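把手借给机器人:在Rinmont聊遥操作示教

2020年7月31日

进门之前,我已经在走廊上听见他的声音了。他正隔着玻璃门跟同事争论拇指该不该先动,争得很起劲,看到我才停下来,第一句话是:“你来得正好,你觉得人拿盒子的时候,是拇指先碰到,还是食指先碰到?”

我答不上来。他很高兴,说这就对了,干这行的人头三个月都答不上来。

他是Rinmont的遥操作负责人,按公司的惯例,这篇文章里不写名字。他带的小组做一件听上去很朴素的事:由人来操作双臂和灵巧手,把一个任务从头到尾做给机器人看,录下来,再拿这些录像和关节数据去训练策略。项目内部叫Alter,他说取这个名字的时候大家都没多想,后来觉得还挺贴切,就一直用着。

## 从拖着手臂走开始

他入行的时候还没有碰灵巧手。那时候他在Sternau做装配线上的小型机械臂,示教的办法是最老实的一种:按住使能键,抓着手臂的末端,一点一点拖过去,到位了就记一个点。

“我到现在都喜欢拖动示教,”他说,“你能摸到它。手臂在哪个角度发涩,哪个关节快到限位了,你手上全知道。我有一回闭着眼睛拖,就想试试光凭手感能不能找到卡槽,居然找到了!那天下午我跟谁都讲这件事。”

我问他既然这么喜欢,为什么还要换成遥操作。

“因为手指拖不了啊。”他把自己的右手举起来,用左手去掰右手的食指,又去掰拇指,掰到第三根的时候左手已经不够用了,“你看,一只手臂,我两只手扶着,没问题。两只手臂,勉强找个同事一起扶。可是再加上两只多指手,每根指头都要摆到位,还要同时动,你得叫多少人来?而且人一围上去,摄像头里全是人的胳膊和后脑勺,这种数据拿去训练,机器人学到的第一件事可能就是等人来扶它。”

所以他们改用手套和手柄。操作员坐在旁边,戴上数据手套,手腕的位置由追踪器给出,手指的弯曲映射到机器手的关节上,眼睛看着头部相机传回来的画面。整套东西他们搭了两版,第一版延迟很大,他形容说像在水底下系鞋带。第二版就顺多了,新人坐上去,一般半个钟头以后肩膀才会放松下来。

“肩膀很重要,”他补充说,“我看一个人示教得好不好,先看肩膀,再看屏幕。肩膀耸着的人,录出来的轨迹都是抖的。”

## 一只盒子,两只手

他们手上的任务里,他最愿意讲的是拿盒子。我本来以为会听到叠衣服或者拧瓶盖之类更热闹的内容,结果他兴致勃勃地讲了快一个小时的方盒子。

“盒子是最诚实的,”他说,“圆的东西会自己往手心里滚,软的东西你捏歪了它也让着你。盒子不会。它有面有棱,你手指搭在哪儿就是哪儿,搭偏一点,一提就转。”

我在操作位旁边站了很久,看他们一遍遍地做。白桌面上放着一只英特尔RealSense的黑色小盒子,左手横着伸过去,长长的手指从上面搭住,下面还有一根手指顶着盒子的左侧。右手张开着,食指朝上,什么也没拿。 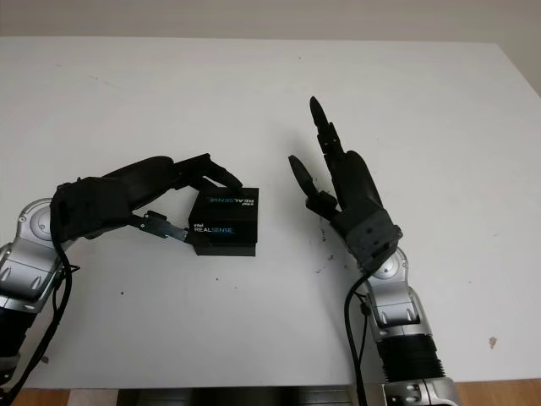 ## “闲着的那只手最难教”

我问他,双臂操作里最难的部分是什么。他想都没想就说,是没有活干的那只手。

“大家都盯着干活的那只手看,对吧?操作员自己也是。左手一忙起来,右手就忘了,有的人会不自觉地攥拳头,有的人手指跟着左手一起弯,像弹琴的时候左手学右手。可是机器人全都会学进去的!你录的每一帧,两只手都在里面。你右手无缘无故攥了一下,它就觉得攥一下也是任务的一部分。”

他们给新操作员立了一条规矩:暂时没事的手要张开,放在自己看得见的地方,要动就得有动的理由。听起来简单,练起来要好几天。他说自己当年也没少犯毛病,有一批数据录完了才发现,每次左手抓稳的瞬间,右手大拇指都要翘一下,像在给自己点赞。

“那批数据我舍不得删,”他笑起来,“训练出来的策略也会翘大拇指。抓没抓住都翘。”

后来那批数据还是从训练集里拿掉了,不过他留了一份备份,谁来参观就放给谁看。

## 录多少才够

说到数量,他一下子谨慎了许多。拿盒子这个任务,他们从5月开始录,到我去的那天,入库的示范超过900条,真正进训练集的是800条。剩下的有的是手套掉线,有的是盒子滑了之后操作员慌了神,一通乱抓。

“滑了不要紧,”他强调,“滑了以后你不慌不忙地松开,退回来,重新搭手指,再抓一次,这条我当宝贝。机器人以后一定会碰到滑的时候,它得见过别人怎么收拾。我不要的是慌的那种,人一慌,动作里就没有意图了,你自己回头看都看不懂当时想干嘛。”

这800条里,有370条是带纠正的,也就是操作员中途调整过手指位置,或者放弃以后重来。他说刚开始组里有人觉得这些不干净,想全部剔掉,只留一次成功的漂亮示范。两边各训了一个策略,放在同样的桌面、同样的盒子上跑,只看漂亮示范的那个,第一下搭偏以后就停在那里,手指一直保持着往里收的姿势;见过纠正的那个会松手,挪一点,再试。

“它松手的时候,整个屋子都叫起来了,”他说,说到这里自己又站了起来,“真的,就松个手。外人看了肯定觉得我们有病。”

我问成功率。他摆摆手,说现在的数字他自己还不满意,不想放进文章里,盒子换个朝向,手腕的走法就要跟着变,这一块还在补数据。

## 四个操作员,四种手

组里现在有4个操作员,轮流上。他说一开始想统一动作,写过一份很细的说明,从手腕高度写到每根手指的先后,结果录出来的东西僵得不行,人像在背口令。于是说明改短了,只规定起始姿势、结束姿势和安全距离,中间怎么拿,随各人的习惯。

“有一个人喜欢从上面罩下去,有一个人一定要先用指尖碰一下盒子,确认它在那儿,再合手。我们叫它敲门。我特别喜欢敲门!机器手的指尖反馈没有人手那么好,先碰一下再合,对它是有用的。这个动作是操作员自己带进来的,谁的说明书里都没有。”

习惯差得太远也有麻烦。两种拿法混在一起训,策略有时候会在中间犹豫,手悬在盒子上方,往左一点,往右一点。他们的办法是给每条示范打上拿法的标签,训练时让模型知道自己在学哪一种。标签是录完以后由操作员本人来打,他说这一步别人代劳不了,只有做动作的那个人知道自己本来打算怎么拿。

Dunmore那边的合作方提过,可以用软件自动分拿法。他们试过,大致能分开,碰到敲门这种细小的动作就混了,所以目前还是人来打。

## 想试试看吗

聊到最后,他问我要不要戴一下手套。我当然要!

手套比我想的紧,校准的时候要依次握拳、张开、逐个捏指尖。他让我先什么都别抓,只看着屏幕,慢慢弯一下食指。屏幕里那根黑色的长手指跟着弯了下去,晚了那么一点点,我整个后背都麻了一下。

然后是盒子。我把手伸过去,自以为已经到了,其实还差着一截,单看屏幕很难判断远近。他在旁边说,看影子,影子和手指碰上了,就差不多到了。我盯着影子,合手,盒子动了,歪了,从手指中间溜了出去。

“松开,退回来,”他的声音很平稳,“不急,这条说不定能用。”

第二次我搭住了,抬起来一点点,放下。他问我刚才是拇指先碰到的,还是食指先碰到的。

我还是没答上来,光顾着看影子了。他说没关系,录下来了,我们可以倒回去看,然后就真的把椅子拖过来,一帧一帧地往回倒。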